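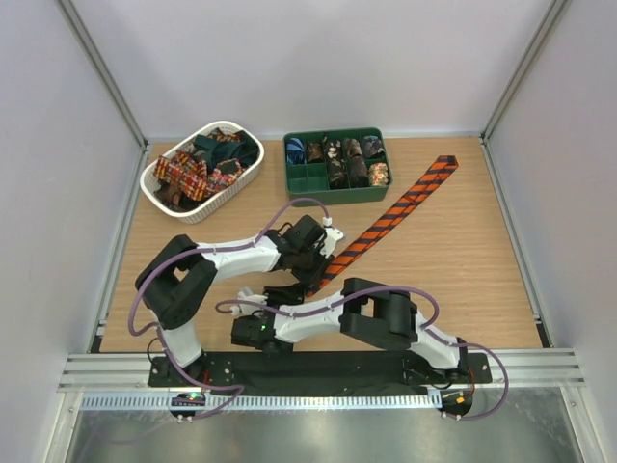

Enuria Opens Its Robot Workshop to Visitors for One Sunday in February

ZERADCOMBE – Enuria, a company which develops handling methods for soft goods, will open the doors of its workshop in Zeradcombe to the public on a Sunday in February. Visitors can see two-armed robot stations at work with neckties, and they can speak with the engineers who prepare them. Entry is free of charge, but registration is necessary.

The open day is organized together with Medrano, a dealer in second-hand and vintage clothing, and with Skovden, which supplies sorting equipment to shops and warehouses. The three companies have been working together on the question of how small textile items can be taken from a mixed pile, put in order and made ready for sale.

Neckties were chosen as the first item for a practical reason. Medrano receives them in large quantity, usually mixed together in bags and boxes, and to sort them by hand takes much time. A necktie is also a good test for a robot. It is long, narrow and soft, it slides easily, and it does not keep its shape when it is lifted. Silk behaves differently from wool, and a tie with a thick lining behaves differently from a thin one.

At the demonstration station, the unsorted ties lie in a white plastic basket. Next to it is a dark green organizer with two rows of compartments, where each rolled or folded tie has its own place. Two small arms stand side by side in front of the wood-grain table, and the work is done on the free surface between the arms and the containers. A long striped tie in orange-red and navy, for example, needs almost the full depth of this surface when it is laid out diagonally.

"People often ask us why we do not begin with something easier, like a box or a bottle," says a spokesperson for Enuria. "Our answer is that the customers do not have a problem with the box. They have a problem with the soft things. With the neckties we learn a lot about fabric in a small space, and we want to show this work openly, also the parts where it is still slow."

The company wishes to make clear that the station is a development project and not a finished product. The arms sometimes need more than one attempt to take hold of a fabric edge, and a roll which is not tight enough can open again. Visitors should expect to see such moments during the demonstration. The engineers will explain what they change afterwards, and they are glad to receive questions.

For Medrano, the interest is in the daily work of the shop. "A customer looks longer at a tie when it is rolled and he can see the pattern," says the company. "When the ties are in a pile, he takes the one on top or he takes nothing. We would like our employees to have more time for the customer and less time for the untangling."

Skovden will show at its own table how organizers of different sizes can be used for ties, scarves and belts. Visitors can try to fill a tray by hand and compare their way of rolling with the way the engineers have chosen for the robot arms.

Program of the day

The workshop opens at 10 in the morning. Demonstrations are given in groups of up to 20 persons, so that everyone has a good view of the table. Each demonstration takes 22 minutes and is followed by time for questions. The last group starts at 4 in the afternoon. Between the demonstrations, coffee and cake are served in the entrance hall.

Children are welcome when they come with an adult. The stations stay behind a barrier while the arms are moving, and visitors are kindly asked not to reach over it. Photography is allowed everywhere except in the office area on the upper floor.

Who has old neckties at home which are no longer worn may bring them. Medrano will collect them at the entrance. Ties in good condition go to the shop, and the others will be kept at Enuria for practice with the arms. Please bring only ties that are clean and dry.

Registration

Places can be reserved through the form on the Enuria website or at the counter of the Medrano shop in Zeradcombe. Please choose a starting time and give the number of persons. Schools and clubs which would like to come as a group are asked to write in advance, and for them 2 separate demonstrations are reserved in the morning.

Members of the press can visit the workshop from 9 o'clock, before the public opening. Interviews with the engineering team are possible in this hour by arrangement with the Enuria press office.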